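4. Do Longer Replacement Cycles Save What They Claim to Save?

The case for keeping office computers in service longer has become so familiar that few authors bother to test it. The usual argument runs as follows. Most of the environmental burden of a desktop machine is incurred before it is first switched on, so every added year of use spreads that burden more thinly. We have no quarrel with the arithmetic. Our doubts concern the step that comes next, in which a purchasing rule that says "keep it longer" is assumed to produce machines that are in fact kept longer, and used.

We examined disposal and repair records from two municipal employers, Grorkholm and Prestumbridge, both of which had adopted an extended replacement policy. The combined records cover 726 desktop computers. Grorkholm had announced its policy with some fanfare and claimed success in its first annual statement. Prestumbridge made no public claim at all, and its records are, perhaps for that reason, the more complete of the two. 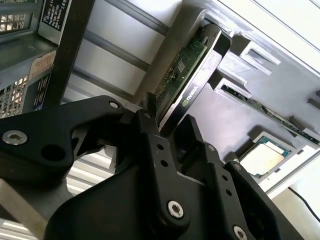

Source: authors' project archive. Reproduced with permission.

The first difficulty is one of definition. In both sets of records a computer is "in service" until somebody enters a disposal code against it. A machine that sits under an unassigned desk counts the same as one that is used all day. When we compared the service lists with network login records, 60 of the computers listed as active had not been logged into during the whole of the final year. Their extended life exists on paper. If those machines are credited with avoided emissions, as the Grorkholm statement appears to do, the credit is for storage.

The second difficulty is that replacement and purchase are treated as a single event. They are separate decisions, often made by separate offices. Prestumbridge kept its desktops longer and bought laptops over the same period under a different budget heading. Whether the laptops would have been bought anyway cannot be settled from the records, and we are wary of earlier studies that settle it by assumption. What can be said is that the number of devices per employee went up while the desktop policy was being described internally as a reduction measure.

4.1 Repair as an alternative to replacement

Advocates of longer cycles generally assume that repair will fill the gap. The Agbayani model, which is widely used by consultants in this area, assigns each part a failure rate and a replacement cost and then adds them up. It works at the level of parts because parts are what suppliers put a price on. Labor enters as a single flat figure.

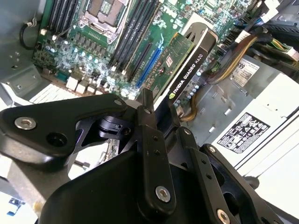 Labor is the item we trust least. A flat figure implies that one part is as easy to reach as another, and that a technician's time on a memory fault can stand in for time on a processor fault. The inside of an ordinary workstation suggests otherwise: in Figure 2 banks of memory slots lie to either side of the processor socket, which has its own metal retention frame, and a graphics card occupies an expansion slot on the same board. Reaching one of these may or may not mean disturbing another, and the model is silent on the matter. In the Prestumbridge repair tickets the time recorded for jobs under the same heading varied so widely that an average tells the reader very little. We therefore report no average, and we would encourage others to resist the temptation.

We also looked at how often repair was tried at all. Of 300 fault tickets sampled from both employers, 100 were closed by swapping the whole machine with no part-level work recorded. Some of those swaps may have been sensible, for the tickets rarely explain the choice. But a policy whose savings depend on repair should at least be able to show that repair was considered, and neither employer kept a field for that.
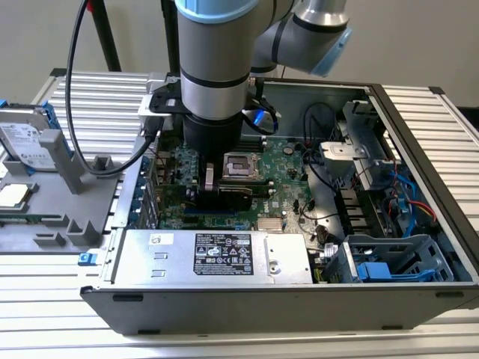
Figure 3. Open desktop tower lying on its side, with an empty processor socket on the motherboard.

4.2 Where the old machines go

Both employers sent retired equipment to the same contractor, Wotthorpe, whose reports use the categories "reused," "recovered" and "recycled." The reports do not define the first two. A computer sold whole and a computer stripped for one working component could both, as far as we can tell, be entered as reused. Our written request for definitions brought a copy of the same report with a new cover page, dated Friday, February 21, 2020.

None of this shows that longer cycles are a bad idea. It shows that the benefit reported by these two employers rests on a service list that does not measure service, a repair model with no account of labor, and a disposal report whose terms are left open. Correcting the first of these would require only a comparison with login data, and Prestumbridge has since begun making one each December. The other two are harder, and we return to the disposal categories in Section 5.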